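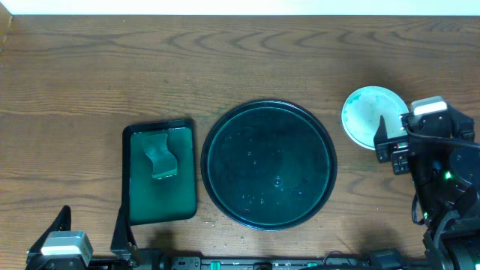
Getting the dining table back

My aunt left me her table. It sat in a storage unit for two years after she moved out of the house on Hernine Street, and in February I finally paid a man with a van to bring it over. The delivery was $60 and he carried most of it himself. I held the door.

I had been eating at the kitchen counter since I moved in, standing up more often than sitting. I didn't think of this as a problem. The room that was supposed to be the dining room had a bike in it, boxes of tax papers, and a floor lamp that needs a part I have never ordered. Before the table could come in, all of that had to go somewhere else, and most of it went into the bedroom closet, where it still is.

The first week I mostly put things on it. Mail, the laptop, a bag of potatoes. A big flat surface fills up fast. I would clear one end to eat and push everything toward the other end, and by the weekend the other end was a pile.

So I made a rule, which is that the table gets cleared before I start cooking. I'm bad at rules in general, but this one has held up because it takes two or three minutes and there is usually water coming to a boil anyway. The mail goes in a drawer. The laptop goes on the couch. I wipe the table with a damp cloth and then a dry one.

What I eat has changed some. When I stood at the counter I ate things that could be eaten with one hand. Toast, a lot of eggs, rice out of the pot. Now I make soup again. I make the bean stew my mother used to make, with the smoked paprika from Acheampong, the grocery on the corner past the bus depot. They sell it loose by weight, and it's a lot better than what I had been using. I bought 200 grams, and that was too much for one person, so if you live near me and want some, write.

I also eat slower. I don't have a number for this. I used to be finished and rinsing the bowl before the news on the radio was over, and now the news ends and I'm still sitting there. Sometimes I turn the radio off.

My neighbor Elínborg Nørgaard has come over for supper a few times. We had lived across the hall from each other for a long while and had only talked about packages and the boiler. She brought rye bread the first time and a jar of pickled beets the second. She told me that at her parents' house no one was allowed to read at meals except on Christmas Eve, when everyone had a new book and the rule was dropped. I liked that and have been thinking about doing it this year, though it would be two of us at most, and she may be traveling.

The chairs are a different story. The table came without any. My aunt's chairs went to my cousin, who has kids and needs them more. I had one folding chair and a stool. I looked at new chairs online for several evenings and they were either more than I wanted to pay or had reviews about the legs coming loose. In the end I took the train out to Omach, where there is a secondhand place behind the hardware store, and bought a pair that don't match each other or the table. One is a little low. I sit in that one.

Getting them home on the train was fine. People moved over. A man asked if he could sit in one of them and I said sure, and he did, until Bronasari, where he got off.

I still owe the table some care. My aunt used to oil it every spring, and I found the tin in the box of things that came with it, but the lid is stuck and the label has worn away, so I don't know what she used. My cousin thinks it was plain linseed. I'd like to be more certain than that before I put anything on it. If anyone has done this with an old table and can tell me how long to leave it between coats, the comments are open. I would need to plan a few days of eating at the counter again - I suppose I can manage that.

Next on the list is the floor lamp. I looked up the part last night and it's still being made.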